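Fitting out a workroom, one table at a time

Panagiotis Deligiannis has been planning shared workrooms for small firms at Ziturmont for long enough to distrust floor plans. His current job is a set of rooms in the Krasniqi building, leased by the month to teams that bring their own equipment and take it away again. We spoke in March 2024, at the end of a working day, mostly on the subject of tables.

He starts every room with the same question, and it has nothing to do with furniture. "Where does the power come into the wall, and how far is that from where people will stand? If I know that, I can place the tables. If I place the tables first, I spend the rest of the job hiding cable."

The Krasniqi rooms were offices before the present owner took them on. The outlets had been put in for desks along the walls, with nothing in the middle of the floor. Deligiannis asked for floor boxes and was refused on cost. He then worked out a layout with one large table in the center and smaller ones along the walls, and accepted that the center table would be fed by a cable across the floor.

"It is a compromise. A floor box is better. A cable under a proper cover is acceptable. A bare cable I will tolerate during setup, but it goes on the list."

The list is a running document he keeps for each room under the name Plurkari, after the first client who asked for one. It records what was found on each visit and what was done about it. Entries are short. One that he read aloud said only "table 4, foot loose, replaced."

On table height he is firm. People who type want a lower surface than people who stand and handle parts, and a single height for both will suit neither group. His preference is to separate the two uses instead of buying adjustable frames throughout. The frames cost more, he says, and in a room with changing tenants they are set once and left.

"You come back after a month and every table is at the height the first person chose. The motor was paid for and it ran one time."

Surfaces are white wherever he has the choice. Small dark parts show up on white, and a spill is noticed early. The drawback is glare, which he deals with by keeping lamps off the line between a seated person and the wall. He has tried a pale gray top from a supplier called Plirkora and found it easier on the eyes, but replacements took too long to arrive.

Depth matters more to him than length. A laptop uses the front of a shallow table and leaves nothing behind it for a drink or a notebook. For the wall positions he now orders the deeper top even where it narrows the walkway, as long as two people can still pass.

Flooring was the item he argued over longest. The owner wanted carpet tile for the sound. Deligiannis wanted a hard floor, on the grounds that chairs move on it without effort and dropped screws can be found.
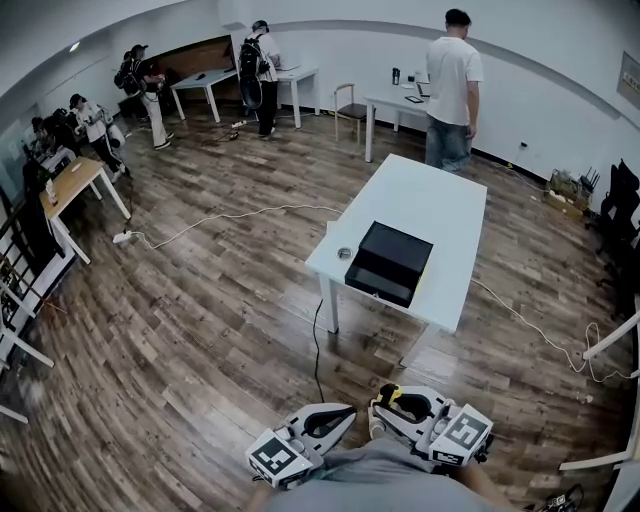

The hard floor won. It is wood plank in mixed browns and grays, and Deligiannis considers the mix practical, as scuffs do not stand out against it. The walls were left plain white. His remaining complaint is the wiring at the back, where a power strip and loose cables lie on the floor beneath the tables. He wants the strip fixed to the underside of a table and the slack tied up with it. "A strip on the floor collects dust and gets kicked. Four screws and it is off the floor." The black cable running from under the big table is a separate entry, with a cover to be fitted.

Chairs he leaves largely to the tenants. He supplies a few and expects to see them moved. Storage is still open. He has drawn 2 versions, one with shelving by the door and one with low units under the wall tables, and prefers the first because it keeps the space under the tables free for legs and wiring.

The owner has asked for the second. They are due to go over it again when the shelving prices come in.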